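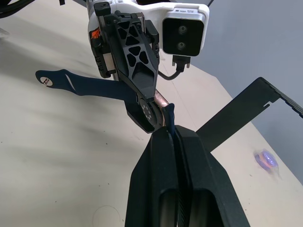 Adel Abdelaziz reckons the slot is the wrong shape and always was, and that we should stop fussing over the hole. He wrote it on the back of my parts list, underlined, with an arrow, so I suppose that's his contribution to the notebook and I'll answer it in here.

October, twenty to five, kettle on. All of this is about the Lumisdale bars, the long flat navy ones with the rounded end.

I've been putting the wobble down to the hole for a while now. There's the little metal ring in it, and my theory was that the ring was seated a shade crooked and the pin was riding on one side of it. I had three of the bars in a row on the bench this morning and rocked each of them on a spare pin, and I do still think one is looser than the other two. But the other two wobble as well once they're on the stand! So Adel may have a point, annoyingly.

His argument (given to me over the sink, so I may be missing bits) is that the slot being on a slant means the strap pulls the bar sideways whenever there's weight on it, and the slot is so thin that the strap bunches up instead of lying flat. Then you get the twist, and then everyone blames the ring. I said the slant was on the Merkeo drawing and presumably somebody had meant it. He said somebody had probably copied it from the older bar, where the strap came in from the other side. I went and looked in the drawer for an older bar and of course we haven't kept one. Note to self: keep one of everything, even the ugly ones.

So, what I did after lunch. Hung the tin with 890 g of washers in it from the strap, on the loosest bar, and left it while I swept up. The bar leaned towards the window side. Turned the bar over, threaded the strap from the back, same tin, same washers, and it leaned the other way, though less. I'd love to say that settles it but the strap was on its second go by then and had gone a bit soft where it folds. Needs doing again with fresh strap. There's a new roll under the stairs, behind the Sezer boxes, and please don't use the grey stuff, it stretches.

Measured hole centre to the far shoulder while I had the calipers out: 126 mm, which is what the drawing asks for. Good, one less thing. I didn't measure the slot because the jaws won't go in it properly. Feeler gauges would do it. Does anyone know where the feeler gauges are? They were in the biscuit tin and now there are biscuits in the biscuit tin.

On the colour, before I forget again. Grekeck rang to ask if we'd be happy with black for the next lot as they're short of the navy. I said I'd ask. My own feeling is no, mostly as I can pick a navy bar out of the scrap tray at a glance and the black would vanish in there with all the other black bits. I also just like the blue. It's nearly black anyway until you get it under the lamp, so possibly I'm the only person who cares. If you do care, write it in the margin here and I'll ring them back.

Old label says batch 3332 and I've copied that onto the bag with the marker, so please put the bars back in that bag and not the one next to it. The one next to it is the returns, and they look exactly the same apart from a few scuffs.

For next time:
New strap, same tin, same washers, both ways round, on all three bars.
Open the slot out on the loose one with the needle file. Go gently, the plastic goes furry if you rush it, and then clean the edge up with the fine paper before the strap goes anywhere near it.
Leave the ring alone for now. I know I said I'd press it out and reseat it, but if I change the ring and the slot on the same afternoon we won't know which of us was right, and I want to know.
Ask Merkeo if the slant has a reason. Adel has drafted the email, I've taken out the word "obviously".

Later, quarter past five. Tried the file on an offcut for practice and it cuts nicely, better than I expected. A couple of strokes each side took the burr straight off. Stopped there as the light's going and my tea's cold. Bars are in the bag, tin is on the shelf with the washers still in it, don't borrow any.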